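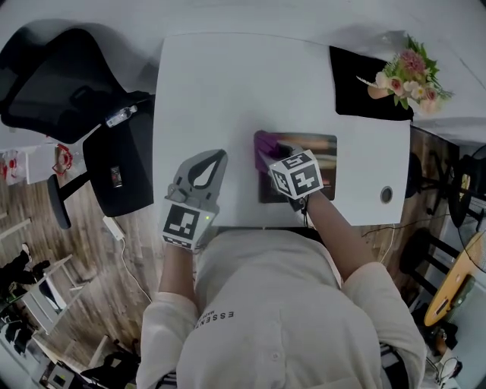 Table wiping with the hand-held grippers, one of the tasks you'd be working with.

Perception and tooling engineer, Herkotgate

Hello! I'm Hsin-yi Mok and I look after the perception side at Herkotgate. I'm hiring one more person for my corner of the team, and I asked if I could write the advert myself, so what follows is me talking and HR have only added the bit about holidays.

We write the software that turns people's hand movements into something a robot arm can learn from. Someone picks up a pair of grippers, does a job at a table – wiping, folding, putting things away – and our code has to work out where both grippers were the whole time, how open the fingers were, and whether the recording is any good. The cubes with the black and white patterns are what we track. When the tracking is good, the people training the policies are happy and I get to eat lunch. When it wobbles, I get messages from Pak-hei Ho with a lot of screenshots in them.

At the moment the pipeline (we call it Drenine, don't ask) is held together by me, Chia-jung Kwan and a fair few scripts that were meant to last a fortnight. It detects the markers, fits a pose to each cube, smooths the result, lines it up in time with the gripper readings and writes it all out for training. It's decent. It's also slow, and it copes badly when a sleeve or a bit of cloth hides most of a cube. Two-handed tasks are the worst for this, as one gripper is forever getting in front of the other.

What I'd like you to take on first:

Rewriting the pose fitting so it keeps hold of a cube when only one face shows, and tells us plainly when it's guessing.
A proper checker for new recordings. Right now we spot bad ones by eye, and last April we threw away 140 recordings after a clock offset slipped past all of us.
Lui, our little replay viewer. Chia-jung started it and it's lovely, but it falls over on anything longer than 10 minutes.
After that, whatever you think is most broken. I mean it, we argue about this a lot and new opinions are welcome.

You'll want to be comfortable in Python and able to find your way around C++ without panicking. I'd like you to have done some camera work before: calibration, marker tracking, SLAM, that sort of thing, at university or in a job or for fun. If you've ever spent an evening chasing a flipped rotation, we'll get along. A degree is fine, no degree is fine too. You don't need to have trained a policy, King-fai Kong does that part and will happily explain it to you at length (bring tea).

You would spend a bit of time doing the tasks yourself. Everybody here does, me included – it's the quickest way to find out that the software has lost your left hand again. It's light work but you are on your feet for it, so tell me if that's a problem and we'll sort something out.

There are 12 of us, all in the Plasside office. I'd like you in three days a week, the others are up to you. Core hours are 10 till 4. It's a permanent job, full time, though I'd talk to someone good about four days. HR would like me to say that holidays are generous and that the pay band is sent out with the first reply, before any interview.

To apply, send a CV and 300 words on a bug you're fond of. No cover letter, please. Shih-chieh Chuang and I read all of them. If we like the sound of you there's a phone chat, then an afternoon here with some real tracking data and a laptop. We pay for your travel and you'll hear back either way.

Questions to me first, the address is on our contact page. Put "cubes" in the subject line so I can find it.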